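August, reptile room, morning check

In at 7, lights already on. Hot end of the python enclosure reading fine, cool end a touch high again. Moved the probe off the glass and down behind the hide, will see what it says tonight.

Canetti refused food for the third time. Weight is down 11 g on the last entry, so not worried yet. He's coming up to a shed, eyes are going cloudy and the belly is pink. No handling until he's through it. Offered water in the bigger bowl and left the lid half over the damp box.

Haseo (bluetongue, surrendered) ate everything - snails, greens, bit of egg. Still favouring the left back foot. Kyung-hwa Moon had a look and thinks it's an old toe injury from bad sheds with the previous owner. Soak for ten minutes each evening, then have a go at the stuck skin with a damp cotton bud. Don't pull.

Netgear switch in the rack, blue cable at the right-hand end: 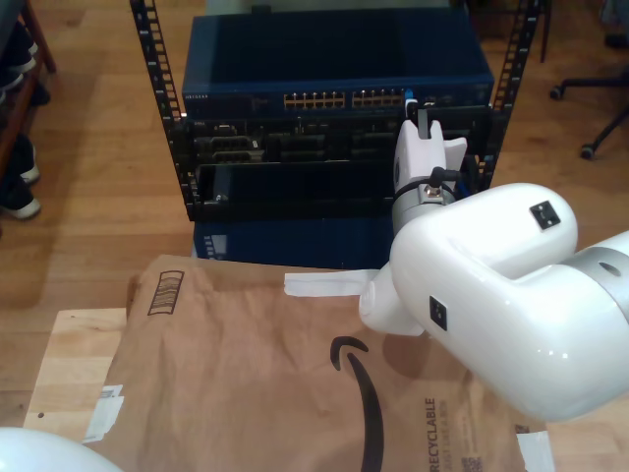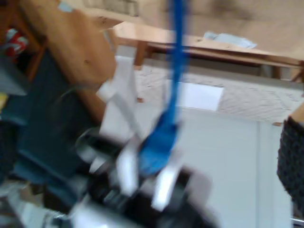

Quarantine tubs: So and Lulico both clear on the first faecal. Second sample due before either goes near the main room. Lulico's licence paperwork came with the wrong species written on it, so Kyung-hwa is ringing the previous keeper. Until that's fixed she can't be rehomed, whatever the waiting list says.

Humidity in Lulico's tub sat at 80 overnight, too wet for her. Swapped the substrate for dry aspen and opened the second row of vents. Colour of the old stuff was fine, no mould, but it smelled sour near the bowl.

Had another phone call asking if we'd take a python that "got too big". Owner has no licence and the enclosure is an old wardrobe with a heat mat. Said yes to the surrender, told them to switch the mat off at the wall if there's no thermostat on it and keep the room warm.

To do
- 1000 mL bottles of disinfectant, down to the last one
- new bulb for Haseo's UV, the date on the old one has rubbed off
- label the feeding tongs, quarantine pair got mixed in with the others
- weigh Canetti after he sheds, not before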